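**Palonbridge group publishes reporting rules for simulated robot tests**

December 3, 2024

A working group based in Palonbridge has published a set of rules for how robot makers and labs should report results from simulated handling tests. The 69-page document covers simple pick, place and stack tasks carried out by a single arm, and it is meant to be used alongside existing safety standards for physical robots.

The rules apply to any test where the result is used to support a claim about a product, a paper or a bid. In-house trials that are never quoted outside the company are left out.

Under the new text, a lab must state how many trials it ran, how many it threw out, and on what grounds. A success rate given without those figures does not meet the rules. Starting positions of the objects have to be drawn from a published list or from a random seed that is printed with the results. Labs may no longer pick the starting layouts by hand after seeing how the arm performs.

The group also sets terms for what counts as a grasp. Contact between the fingers and an object will not be enough. The object has to be lifted clear of the surface and held for a set time, and the software version used for the contact physics has to be named.

"People were using the same word for different things," said Areti Kyriakidis, who chaired the drafting. "One lab's grasp was another lab's touch. You could not put two reports side by side and learn anything from it."

A draft went out for comment earlier in the year and drew 177 responses. Most of the objections were to a clause on camera views. The first version asked for a full recording of each trial from one fixed view. Several smaller labs said a single outside view hides the fingers behind the hand housing at the moment that matters most. The final text asks for at least one view of the whole arm and one close view at the gripper, and allows still images in place of video for trials that end in success. Failed trials must be kept as video for two years.

Charoen Rungrueang, who runs testing at Wilgate, said his team had tried the rules on its block tasks before publication. The team ran 594 trials and found that the paperwork took longer than the runs.

"The logging is easy to automate. Writing down why you excluded a trial is the slow part," he said. "We had 80 exclusions on the first pass. When we had to give a reason for each one, we put some of them back in."

Wilgate has said it will report under the rules from now on. Björklund, which supplies arms to several of the labs that commented, said it supports the text but wants a longer changeover period for customers with older software. Clilton has not said whether it will adopt the rules.

One question was left open. The group could not agree on whether a simulated result may be quoted in sales material without a matching test on a physical arm. For now, the rules say only that the word "simulated" must appear in the same sentence as the figure. Kyriakidis said a separate note on physical checks is being drafted, and that comments on it can be sent in once the draft is up.

The rules are voluntary. Labs that want to state that they follow them must send in a signed checklist and the raw logs from one full test series. The checklist is printed at the back of the document, along with a sample report for a two-cube task.

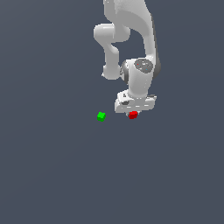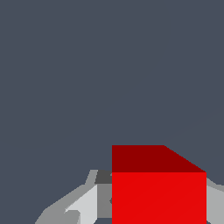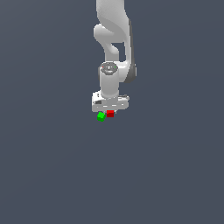
*Simulated handling task with colored cubes: two views of the arm (first and third) and a close view at the gripper (second).*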